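Comment retrouver une édition récente d'un atlas sur l'érosion des sols ?

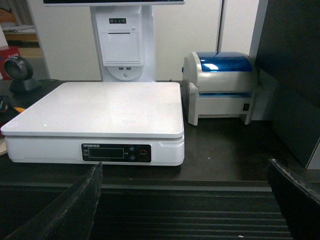 Bonjour, je cherche un atlas consacré à l'érosion des sols agricoles, avec des cartes par grandes régions et des chiffres à jour. J'avais emprunté celui de chez Gudwood à la médiathèque de Lalus, mais c'était la première édition et le chapitre sur l'irrigation m'a paru dépassé. Il me le faut pour un atelier avec des lycéens en octobre. On pèsera des échantillons de terre sur une balance comme celle de la photo, blanche, à plateau carré et afficheur numérique, puis on comparera avec les cartes du livre. Je peux mettre jusqu'à 100 euros. L'édition révisée existe-t-elle en français, et faut-il la prendre neuve ?
Posté par sillon_ouest, 17 mai 2026

terreau44
L'édition révisée existe en français, je l'ai. Gudwood a refait presque toutes les cartes et ajouté une partie sur le tassement par les engins. Attention à la page 123 : la légende de la carte des limons a été inversée à l'impression, un erratum est glissé à la fin du volume — il manque souvent dans les exemplaires d'occasion. Le chapitre irrigation a été réécrit, mais il reste court. Pour des lycéens, je photocopierais surtout les doubles pages sur les bassins versants, elles se lisent sans connaissances préalables. Neuf, il m'a coûté bien moins que votre budget. Vérifiez la mention « édition revue » sur la page de titre, la couverture est la même que celle de l'ancienne.

Mirabelle_B
Prenez un bouquin d'occasion, les sols ne changent pas si vite.

pedologue_du_dimanche
Je ne suis pas d'accord avec la réponse précédente, pour les données chiffrées l'écart entre les deux éditions est net. Il y a aussi l'atlas de la collection Jin, publié par Stondden. Il est plus épais (700 pages), plus technique, avec les sources indiquées sous chaque carte. Le tome 2 est le seul qui traite de l'érosion, inutile d'acheter le premier. Par contre il n'y a pas d'index et les cartes d'Afrique de l'Ouest sont trop petites pour être projetées en classe. Demandez à votre médiathèque un prêt entre bibliothèques avant de payer quoi que ce soit, chez moi il est arrivé en deux semaines.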